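## Who we are (and the business with the key)

Hello! I started Movwood with six of us sharing one kettle, and we teach two-armed robots to do small jobs in ordinary homes. Picking up keys, clearing a table, that sort of thing. Our control software is called Mivimo and I'm very fond of it, even after June.

June was when we had our worst fault. An arm was told to stop halfway through picking up a key and it didn't stop. It carried on closing, pushed down into the table and shoved the whole thing sideways before I got to the power switch. No one was hurt, but I was standing a lot closer than I should have been (and I'd written the safety sheet!).

The cause was dull. Odera, the bit of Mivimo that passes messages to the arms, had a queue in it, and the stop command was politely waiting its turn behind 31 others. We'd tested stopping 100 times, always with the arms hardly moving and the queue almost empty.

So we pulled it apart. Stop now has its own line straight to the motors, the grippers let go if they push too hard, and we stand back behind the tape during runs. We've logged 1,638 stops since then, plenty of them in the middle of a grasp, and every log goes into Flosia, our fault diary, where customers can read it too.

We still practise on keys, by the way. They're thin, they lie flat, and they're a pain to get hold of with a gripper, so any trouble tends to show up there first.
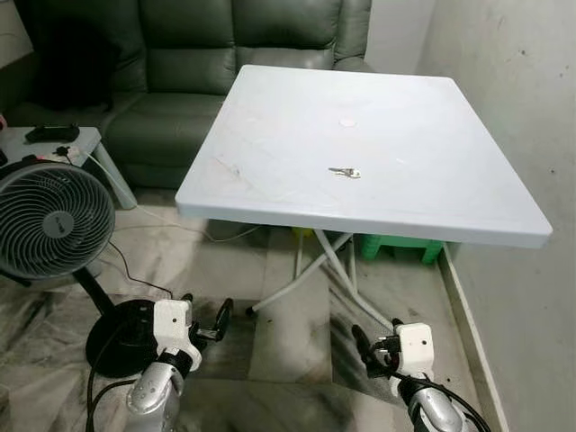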